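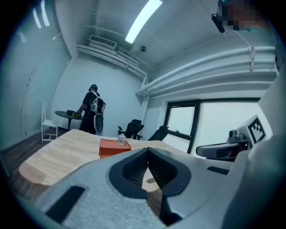
Sudberg, 26 December 2020

Hi all,

Hope everyone's full of leftovers and lying down somewhere. I've been meaning to answer I-hsuan's note for ages, and now the relatives have gone home I've got the afternoon to myself and a pot of tea, so you're getting the long version!

I-hsuan Kao wrote:

> Has anyone lived with two tables in one room? We've got a big pale one
> we love and a little round black one from my aunt, and my other half
> reckons they look like they belong to different houses. I'm also
> wondering what to do for chairs. The black one only really needs one
> or two. And does a light wooden top show every mark, or is that just
> ours? I'm scared to put a mug on it.
>
> I-hsuan

Well, we've had the same mix since October and I wouldn't go back. The big one is the light wood with the grain running in streaks and the rounded edge, and the little one is the round black one on a single leg over near the wall, with the white slat-back chair beside it. I thought the black would look like a hole in the room, but it's small enough that it doesn't bother me, and the white chair helps a lot. Sze-wing Yau told me to try a white chair next to it (thanks again, Sze-wing, you were right and I was rude about it).

What settled it for us was giving them separate jobs. The big table is for meals and anything that spreads out, like wrapping, jigsaws or cutting fabric. The round one is the dumping spot by rule: if you've walked in with something in your hand, that's where it goes. It gets cleared before tea. Mostly. You'll notice there were still a couple of bits on it, and the orange box had made its way onto the big table again with the little white-capped bottle sitting on top. That box has no home. I've tried the hall cupboard, I've tried under the stairs, and by the weekend it's back on the good table. Suggestions very welcome.

As for marks, yes, a pale top does show things, though I find crumbs and dust show far less than they do on the black. You can write your name in the dust on that little one two days after wiping it, so if you're choosing where to put your cleaning effort, that's my tip. For the wood I use a barely damp cloth, then a dry one, always along the grain. I went at a tea ring with a scourer in the first month and made a dull patch the size of a saucer, which I can still find with my eyes shut. Please don't do that. Put the mug down, I-hsuan, but use a coaster.

On spacing, I left 60 cm between the back of the white chair and the nearest doorway and that's been plenty. I tried 30 first and everybody clipped it with a hip. The one-legged table is a treat to sweep around as well, no legs to dodge, although don't let anyone lean on the rim when they stand up.

Bořivoj, you asked what I'd paid for the big one. It was 320 second-hand, and I had to collect it myself, so add the petrol and a very sore back. I'd still do it again, but I'd bring a friend.

Does anyone have a spare white chair with slats, thin frame, nothing chunky? I'd like a second and I'm happy to drive for it.

Cheers,
Henrike Kröger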